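La norma 32

Relato de taller, por la autora del cuaderno de Flandstead

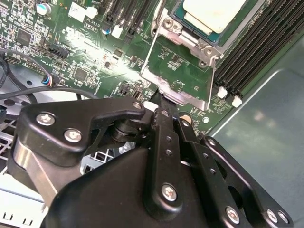
1. Antes de tocar

En Flandstead las normas estaban clavadas en la pared con chinchetas, y eran 140. Yo llegué un jueves con el pelo mojado y una libreta nueva, y me las leí todas de pie, con el abrigo puesto, como quien lee la carta de un restaurante teniendo muchísima hambre. ¡Qué maravilla de normas! Las había escritas a máquina, las había a lápiz, y la 8 tenía una mancha de café justo encima del verbo, de modo que cada turno la interpretaba a su manera («el operario ______ la tapa antes de dar corriente al brazo»). Durante años convivieron los que retiraban la tapa y los que solo la aflojaban.

El brazo se llamaba Dorkik. Estaba atornillado al banco del fondo y le tocaba abrir los servidores que mandaba Bivent, una furgoneta tras otra, para sacar lo que todavía servía. Mi puesto consistía en enseñarle y, sobre todo, en que lo que le enseñara cumpliera con la pared.

La norma 6 decía: «La pinza entra despacio». Nada más. Cuánto era despacio lo discutimos dos semanas. Probamos con un metrónomo, probamos con la radio, y al final alguien del turno de tarde propuso la velocidad a la que uno mete la mano en un cajón donde cree que hay un gato. Funcionó tan bien que lo copié en la libreta y después en el programa, con otras palabras.

2. El soporte

La placa verde se abre ante la pinza como un barrio visto desde una azotea. Arriba, el procesador con su cara pálida. A un lado, las ranuras de memoria, con sus pestillos blancos. Y por debajo del procesador, la pieza de metal plateado, doblada, brillante, que es donde los dedos negros tienen que cerrarse.

Me sabía aquello de memoria y aun así se me aceleraba el pulso cada vez. Porque la pared decía, en la norma 31, «se sujeta el metal y se respeta la placa», y yo no he leído en mi vida una frase mejor sobre el oficio. El metal aguanta la presión y una marca en el canto no le importa a casi nadie. La placa, en cambio, guarda rencor: le rozas un componente del tamaño de una miga y calla, y a los tres meses te devuelven el equipo con una nota muy seca.

Así que escribí la aproximación en cuatro tramos. Bajar. Parar. Mirar. Cerrar. El que más me costó defender fue el tercero, porque en las hojas de producción mirar aparece como tiempo perdido, y Dorkik miraba un buen rato. Yo bajaba la cabeza hasta el banco y miraba con él, los dos callados, con los cables negros asomando por la izquierda. Si un cable cruzaba el camino de los dedos, se volvía al primer tramo. Sin excepciones, sin «ya que estamos», sin empujarlo un poquito con el codo de la pinza (lo vi hacer una vez, en el vídeo de otro taller, y tuve que salir a tomar el aire).

3. La 32

Entre la 31 y la 33 había un hueco. Una chincheta sin papel. Pregunté y cada cual me dio una versión: que si hablaba de los guantes, que si era la de la parada de emergencia y la habían trasladado junto a la puerta, que si la arrancó una corriente de aire en agosto y fue a parar debajo de la prensa Šimkus, que pesa lo que pesa y no la mueve ni el dueño.

Me pasé el invierno buscándola. Revisé los cuadernos viejos, llenos de fuerzas de cierre apuntadas con bolígrafos que se quedaban sin tinta a media columna. Metí una regla debajo de la Šimkus y saqué pelusa, una arandela y medio calendario. Y mientras tanto Dorkik seguía abriendo cajas grises, y yo seguía apuntando lo que le salía bien y lo que no, con la hora y el nombre del programa, porque eso sí lo mandaba la pared (norma 12, en mayúsculas).

Una tarde se fue la luz del banco. El brazo se quedó quieto con los dedos cerrados sobre el metal, sin apretar más y sin soltar, tal como le habíamos pedido. Las manos de todo el taller se levantaron a la vez de lo que estaban haciendo. Y esperamos. Cuando volvió la luz, tampoco se movió: aguardó a que yo me acercara, comprobara el agarre y pulsara el botón verde.

Aquella noche corté una hoja de la libreta y escribí con mi mejor letra: «Si dudas, quédate donde estás y espera a que venga alguien». La clavé en la chincheta vacía. A la mañana siguiente el turno de tarde le había añadido a lápiz: «y que ese alguien venga con las gafas puestas».

Lo dejé así. En la libreta ya tenía empezada la 141, que iba sobre los tornillos que caen dentro del chasis, y me faltaba el verbo.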